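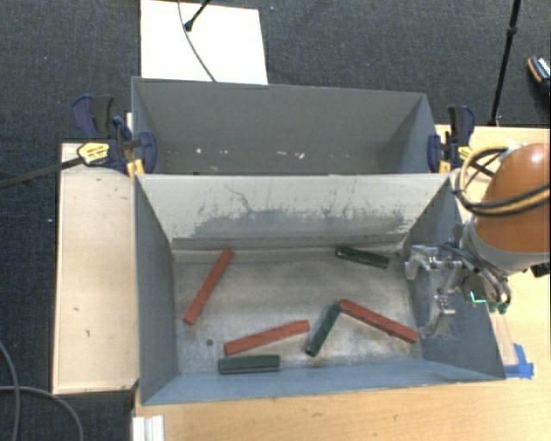 Titmont Bars: a data card

Titmont is a set of 478 pictures of bars lying in a metal bin. If you were hoping for kittens, they are in someone else's repository.

What is in it

Bars, long red ones and shorter dark green ones, and the two grey bins they live in. In the picture at the top, three of each are in the nearer bin, and the farther one holds nothing but bits of debris. Other pictures share them out differently. The bars have no names. We tried, early on, and lost track by lunch.

Layouts

There are 69 layouts. The bars go in by hand and stay where they land, which is how you get a red and a green meeting in an upside-down V while another red lies off to the left by itself. We did no arranging for looks, as anyone scrolling through the folder will be able to confirm.

Labels

Each bar gets a color, a length class (long or short) and an angle. Touching bars are labeled as a pair as well. Labels were made by hand in Vovby and checked once. Nearly 30 angles came back wrong on that check, most of them off by a half turn, and have been fixed.

Known problems

- The bin is worn. Scuffs and scratches on the dividing wall are not bars, whatever your edge detector says.
- Dark green on a shadowed floor is hard to see. It was hard for us too.
- Debris is not labeled. We started a debris class in version 1 and abandoned it in a bad mood.
- There are 2 colors. Please don't write to ask for blue.

Files

images/ has the pictures, labels/ has one text file for each, and layouts.csv ties them together. The Herrera split keeps every layout on one side of the train/test line - use that one. The Flarnar split is older and leaks, and is kept so that old results can be repeated.

Changes

Version 2, 29 June 2020: angles fixed, debris class removed, this card written.
Version 1, November: first release, no card, several complaints.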